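ドラットン冬の宿泊設備見本市と毛織工場見学の記録

12月12日、ドラットンの旧貨物駅を使った見本市に行ってきた。宿の備品と内装を扱う業者が集まる小さな催しで、今年は隣町エシデンの毛織工場の見学が組み合わされていた。うちは客室の少ない宿なので、大きな展示会に行っても話の単位が合わないことが多い。ここは小口の相談ができると聞いて申し込んだ。以下は自分用の控えを整理したもので、これから行く人の参考になるかもしれないので載せておく。

行き方

ドラットン駅から会場までは歩ける。改札を出て左、線路沿いの道をまっすぐ行くと煉瓦の倉庫が並んでいて、奥から二棟目が会場だった。案内の看板は駅前に一枚あるだけで、途中にはない。雨だと足元が悪そうな道なので、荷物が多い人はバスのほうがいい。停留所の名前は「貨物駅跡」で、終点の一つ手前になる。

受付は事前登録と当日で列が分かれていた。当日の列のほうが短かった。入場証は紙で、首から下げるひもは別売りだった。買わずに上着のポケットに入れていたが、入り口を通るたびに見せることになるので、買っておけばよかったと思う。

クロークは入って右の奥。コートを預けて入る人と着たままの人が半々くらいだった。倉庫の建物なので底冷えがする。私は預けてしまい、午後に取りに戻った。

会場の様子

出展は87社。通路は縦に長く、手前が寝具とタオル、中ほどが家具と照明、奥が洗面まわりと清掃用品という並びだった。予約システムや会計の業者は二階に集められていて、今回は回らなかった。

午前中は寝具の通路から見た。目当ては冬用の掛け布団と毛布である。いま使っている毛布は買ってから七年たち、縁の縫い目がほつれてきたものが増えた。縁だけ直してくれる業者があれば直したいし、なければ入れ替えの見積もりがほしい。

修理については四社に聞いた。三社は自社製品しか受けないという返事で、残りの一社は他社の品も受けるが、最低の枚数が決まっていて、うちの規模では届かなかった。同業の宿とまとめて出すなら受けられるという。帰ってから近所の宿に声をかけてみるつもりだ。

掛け布団はヌーナンというブランドの中綿のものが気になった。羽毛ではなく、家庭用より少し大きい洗濯機で洗える。触った感じは軽く、畳むと思ったより薄くなる。棚の奥行きが足りないうちにはありがたい。カバーの紐を留める場所が八か所あり、これは清掃の担当が嫌がるだろうと思った。四か所のものは作れるかと聞いたら、注文があれば作るとのことだった。
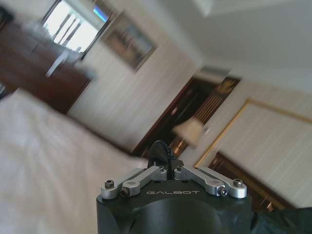 家具の通路では、ベッド脇の小机を中心に見て回った。最近は客が枕元に置くものが増えて、眼鏡と水と電話だけでは済まない。天板が広いものは多いのだが、広いと今度は通り道が狭くなる。会場でいちばん納得がいったのは、引き出しをなくして棚板を一枚にした型だった。引き出しは忘れ物の原因にもなる。うちの忘れ物帳を見返すと、充電器と本はたいてい引き出しの中から出てくる。

担当者の説明では、棚板の高さは後から変えられるそうだ。ただし工具が要る。値段は塗装の有無で変わり、無塗装で納めてもらって自分で塗る宿もあると言っていた。うちの納屋には塗る場所があるので、春になったら一台だけ頼んで試してもいい。

照明は正直なところ決め手がなかった。読書灯を探していたのだが、首の曲がるものは見た目がいいかわりに緩みやすい。以前入れたものも首が下がってきて、結局は壁付けに替えた。壁付けの新しい型はいくつか出ていたが、配線の位置が今の壁と合わない。電気工事の人に写真を見せてから考える。

昼食

会場の中には軽食の売店が一つあり、昼はかなり並ぶ。私は外に出て、線路の反対側の食堂に入った。豆のスープと黒いパン、それに漬けた玉ねぎが付く定食で、量は多め。席は相席になる。スープは塩気が強かったが、冷えた体にはちょうどよかった。再入場は入場証を見せればできる。

隣に座った人は山のほうで民宿をやっているとのことで、冬の暖房費の話になった。あちらでは客が来る前の晩から部屋を温めているそうで、うちは当日の昼からなので、そのぶん燃料の減り方が違う。窓に厚手の布を下げるだけでもだいぶ変わると聞いて、午後の工場見学で布を見る目が少し変わった。

エシデンの毛織工場

午後は会場前から貸し切りバスでエシデンに移動した。工場の名前はルンデロといい、毛布と椅子張り用の生地を織っている。見学は一組22人までで、私の組は満員だった。バスの中で耳栓と紙の上履きカバーが配られた。

最初に通されたのは原毛の倉庫だった。圧縮した梱が天井近くまで積んであり、部屋に入ると羊の脂のにおいがする。産地ごとに札の色を変えているという説明があった。においは洗いの工程でほとんど抜けるが、少しだけ残したほうが水をはじくので、屋外用の膝掛けには脂を残した糸を使うそうだ。これは知らなかった。

次が染めの部屋で、ここは通路からの見学だけだった。床が濡れているので中には入れない。釜が並び、壁に色見本の束が掛かっていた。廃番になった色の束も捨てずに置いてあり、古い客からの追加注文にはそれを見て合わせるという。うちの毛布のようにほつれて数枚だけ足したいという場合にも、端布を送れば近い色を探してくれるとのことだった。ただし同じ釜で染めるわけではないので、並べれば違いはわかると言われた。

織りの部屋は耳栓があってもうるさい。案内の人は話すのをやめて、工程を書いた板を順に掲げていた。織機は新しいものと古いものが混ざっていて、古いほうは椅子張り用の厚い生地に使っている。速さは遅いが、糸を強く張らないので毛羽が立ちにくいらしい。足元に綿ぼこりがたまるため、一時間ごとに機械を止めて掃く。ちょうどその時間に当たり、急に静かになったので、そこで質問をする人が多かった。

質問で多かったのは洗濯のことだった。宿で毎週洗うと毛布はどのくらいもつか、という質問に対して、工場の答えは「毎週は洗わないでほしい」だった。風を通して縁だけ拭き、丸洗いは季節の変わり目にする。気持ちはわかるが、宿では難しい。会場の何人かも同じ顔をしていた。そのあと、毛布を直接客の肌に当てず、上下をシーツで挟んで使う方法の説明があった。シーツを折り返す幅を広くとれば口元に毛布が触れず、丸洗いの回数を減らせる。これならうちでもすぐに始められる。

最後が仕上げと検品の部屋。毛布を明るい台の上に広げ、裏から光を当てて織り傷を探す。見つけた傷には白い糸で印を付け、針で直す人に回す。直す人の机は窓際に2台あった。縁の縫い方も見せてもらえた。うちの毛布の縁は布を当てて縫う型で、ここのは糸でかがる型である。かがった縁のほうが、ほつれたときに部分的に直しやすい。次に買うときはこちらにしようと思う。

直売所

見学の終わりに直売所に寄る。織り傷のあるものは値引きされていて、棚の下の段にまとめてある。傷の場所には印の糸がそのまま残してあるので、買う前に確かめられる。私は灰色の膝掛けを一枚と、窓に下げてみるつもりで厚手の端布を買った。端布は重さで値段が決まる。カードは使えるが、端布だけは現金だった。

事業者向けの見積もりはその場では出ない。用紙に枚数と寸法を書いて置いてくると、後日郵便で届く。寸法は仕上がりで書くのか洗った後で書くのかを聞いたところ、洗った後の寸法で書いてくれと言われた。うちの分は家に帰って測り直してから送ることにした。

帰り

帰りのバスは予定より遅れて出た。途中の橋で工事があり、片側通行になっていたためだ。ドラットン駅で急行に乗り継ぐつもりの人は、一本後の列車で考えておいたほうがいい。私は各駅停車で帰ったので影響はなかった。

かかった費用は、入場料、見学のバス代、昼食、交通費。見学のバス代は入場料に含まれていると思っていたら別だった。申し込みの画面の下のほうに書いてある。

来年行くときの控え

コートは預けない。
入場証のひもは買う。
毛布の縁の寸法と、棚の奥行きを測って持っていく。今回は棚の奥行きを聞かれて答えられなかった。
小銭を用意する。
二階の会計の業者も見る。今年の機械は来年の途中で保守が切れる。
工場の見学は午前の組もあるそうなので、できればそちらにして、午後にゆっくり会場を回る。寝具と家具だけで午前が終わってしまい、洗面まわりは閉場前に駆け足になった。清掃用品の通路はほとんど見ていない。
資料の紙袋は持ち手が切れるので、丈夫な鞄を一つ余分に持っていく。

ヌーナンの掛け布団は見本を一枚送ってもらうことになっている。届いたら自宅で一度洗って、乾くまでの時間と縮みを測り、また書く。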